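Garklow gives its fridge back to the people who eat lunch
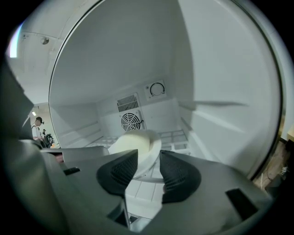 Monday, GARKLOW - The shared kitchen at Garklow will reopen its white fridge next Monday, following a clear-out that tenants had been requesting, mostly in capital letters, since November.

Organisers Calell removed 37 items without a name on them. Eleven were mustard.

"Food now needs a label and a date," said kitchen manager Tamara Dinu. "A plate with no cover is a brave choice, but it still needs a label."

The dial is to be left alone. Spare labels - 500 of them - are in the drawer.

Comments

lamel_upstairs: One of those mustards was mine.

J. Ankrah: Can we do the microwave next?

pip50: Who turned the dial last time? We all know.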